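December, school places notebook, after lunch

The Odmont figures are in and they are so much better than I hoped! Fahad got the full enrollment sheet out of the district this morning: 3,817 pupils across the Viritville schools, and 285 families who put Skuterberg down as first choice. That's the number the board kept telling us it didn't have.

Ran it against the old catchment map with Hermine. Four of the seven primaries feed straight into Skuterberg, so the case for keeping the upper grades there is strong, even before we touch the bus routes. Want to redo this by grade, Hermine thinks grade 6 is where it gets interesting.
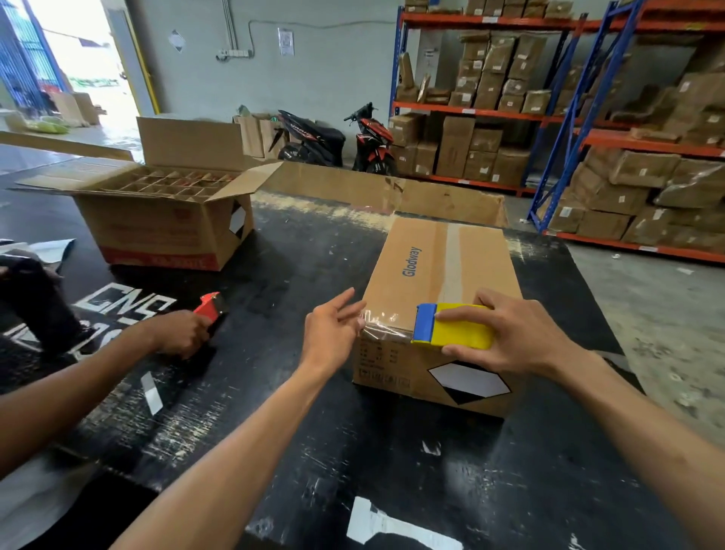 Till is still unsure about the Fankhauser proposal. He reads the admissions page as letting the sponsor set its own priority list, I read it as the district keeping the last word. We went back and forth for an hour and it was a great argument (he may be right about paragraph 2). Reto to ask for the annex, which we still haven't seen.

To do: grade split, bus times from Remo, clean copy of the map. Check whether the 285 includes siblings!!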